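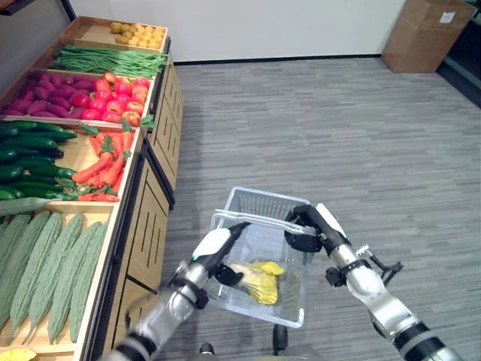
Fig. 4.1 – Étal en bois : pommes de terre, haricots verts, patates douces, tomates.

Chapitre 4
Vendre du frais : assortiment, prix, démarque

Objectifs du chapitre : calculer un coefficient multiplicateur, distinguer démarque connue et démarque inconnue, lire un relevé de rayon. Prérequis : chapitre 3 (la marge brute). Calculatrice autorisée.

Point de départ, un cas. Avril, 6 h du matin, magasin Prunedthorpe, à Rirbridge. Sioned Gittins, chef de rayon, reçoit sa livraison du grossiste Aravena. Facture : 869 euros hors taxes. Contrôle à quai d'abord – poids, calibre, origine, état des colis. Tout écart se note sur le bon avant signature, sinon le litige est perdu. Ensuite seulement, mise en rayon.

Trois questions se posent à elle, toujours les mêmes. Combien commander ? A quel prix vendre ? Que faire de ce qui reste le soir ? Le chapitre suit cet ordre.

4.1 La perte fait partie du prix

Un légume perd de l'eau, donc du poids, donc de la valeur. Acheté au kilo, vendu au kilo : la différence est pour le commerçant. S'y ajoutent le tri, la casse, les invendus.
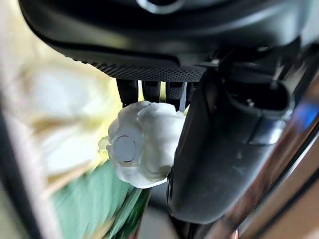
D'où la règle de base du rayon : on ne fixe jamais le prix de vente sur le seul prix d'achat. On part du poids réellement vendable. Cas de Rhydian Probert, primeur : 160 kg de tomates achetés, 8 kg jetés au tri. Taux de perte 5 %. Les 152 kg restants doivent payer la totalité du lot, transport compris.

Démarque connue : ce qu'on jette et qu'on enregistre. Démarque inconnue : vol, erreur de pesée, erreur de caisse. La première se pilote, la seconde se constate à l'inventaire. Ne pas confondre les deux dans les exercice (erreur fréquente à l'examen).

4.2 Rotation et réassort

Premier entré, premier sorti. Les lots anciens devant, les nouveaux derrière ou dessous. Simple à dire, souvent baclé aux heures de pointe.

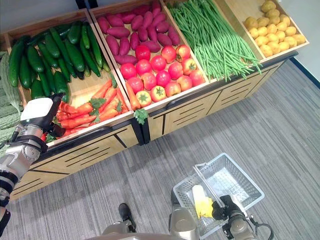
Faut-il baisser le prix d'un lot dès les premiers signes de fatigue ?
Tout dépend de la vitesse d'écoulement : si le lot part dans la journée au prix normal, on trie et on garde le prix ; sinon, remise le jour même, avant que la perte soit totale.

À retenir avant le 4.3 : taux de perte = poids jeté / poids acheté. Voir aussi le tableau de Haf Probert en annexe, 80 relevés à reprendre pour l'exercice 2.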